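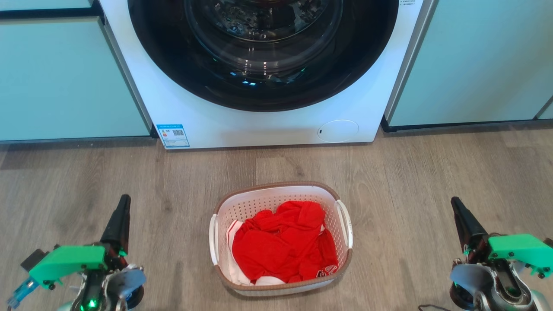 Household Textiles and Care
Unit 3: Washing, water and fiber

Instructor: Liis Dambrauskienė
Lab sessions: Nicanor Painemal, Wednesday, Clultodville annex

Read this before the lab session. Bring the fiber chart from Unit 2, as you will need it for the swatch work.

What washing does

Most of the soil in ordinary clothing falls into a few groups. There is loose dust and grit, which comes away with water and movement alone. There is body oil, which does not dissolve in water and needs a detergent. There are proteins such as blood, milk and egg, and there are plant colors such as tea, wine and grass. A single shirt can carry all of these at once, and a wash that suits one may do little for another.

Four factors decide the result of a wash: water temperature, chemistry, mechanical action and time. If you lower one, you usually have to raise another. A cool wash takes longer or needs a better detergent. Hand washing a wool sweater uses almost no mechanical action, so soaking does more of the work.

Surfactants

A detergent molecule has one end that is drawn to water and one end that is drawn to oil. In the wash, the oil-loving ends gather on the greasy soil and the water-loving ends face outward. The oil lifts off the fiber in tiny droplets and stays suspended until it is rinsed away. If the water carries more soil than the detergent can hold, some of it settles back on the cloth. This is called redeposition, and it is the usual reason white towels turn gray over many washes.

Soap works the same way but reacts with calcium and magnesium in hard water. The product is a sticky film that stays in the fabric. Synthetic detergents are much less affected, and most powders also contain a water softener.

Enzymes

Many detergents contain enzymes. Protease acts on protein, amylase on starch, lipase on fat. Cellulase trims the small loose fibers from cotton and keeps colors looking clear. Enzymes are damaged by very hot water. They also keep working on silk and wool, which are themselves protein, so a detergent with protease should not be used on either.

Protein stains should be rinsed in cold water first. Heat sets the protein into the fiber and it becomes hard to remove.

Drum machines

A front-loading machine turns the drum on a horizontal or nearly horizontal axis. The load is carried up the side by ribs inside the drum and drops back into a small amount of water. A traditional top-loading machine stands the clothes in a deeper tub and moves them with an agitator in the middle. The front loader uses less water and tends to be gentler on seams, but the cycle is longer.

The drop matters. In an overfilled drum the clothes have no room to fall, and soil in the middle of the load stays where it is. An almost empty drum can have trouble balancing during the spin. For cotton, leave a hand's width between the load and the top of the drum. For synthetics, fill the drum about halfway. For wool, less than that.

Too much detergent makes too much foam, and foam cushions the fall. Students are often surprised by this in the lab. The swatches from the overdosed load regularly come out worse than those from the measured one.

Fiber behavior

Cotton and linen are stronger wet than dry. They take heat and rubbing well but may shrink the first few times they are washed, when tension left over from weaving is released.

Viscose is weaker wet than dry. Keep the spin low and do not wring it.

Wool has scales on the surface of each fiber. Under heat, moisture and movement the scales lock together and the fabric felts. Felting cannot be reversed. Stretching a felted sweater while damp may recover a little size but not the original texture.

Polyester and nylon absorb little water and dry quickly. They hold on to body oil, which is why sports shirts can smell again soon after washing. Very hot water followed by a fast spin puts creases into polyester that are difficult to iron out.

Care labels

The wash tub symbol gives the maximum temperature, not the recommended one. One bar under the tub means reduced action, as for easy-care fabrics. Two bars mean very mild action. A hand in the tub means hand wash. A crossed-out tub means do not wash. The triangle refers to bleach, the square to drying, the iron to ironing and the circle to professional cleaning.

Lab work

Work in groups of 3. Each group receives 13 swatches: 7 cotton, 3 polyester, 2 viscose and 1 wool. Write the fiber code on the corner of each swatch with laundry marker before staining.

Apply the oil, tea and egg stains as shown on the bench card. Let them stand for the time given there. Keep the wool swatch unstained and measure both sides before and after washing.

The test detergents are labeled Clotard (powder, with enzymes) and Rastus (liquid, no enzymes). Do not mix them in one load. Record the dose, the program and the load weight on the sheet.

Dry all swatches flat and compare them with the unwashed control by daylight. Grade each stain as removed, faint or unchanged.

Questions for your report

Which stains differed most between the two detergents, and which ingredient accounts for it?

How much did the wool swatch change in length and in width?

Was there any sign of redeposition on the polyester?

Reading: Harries, chapter 7, sections on surfactants and water hardness. The section on dry cleaning solvents can wait until Unit 4.

Reports are due at the start of the next lab. Staple the swatches to the last page.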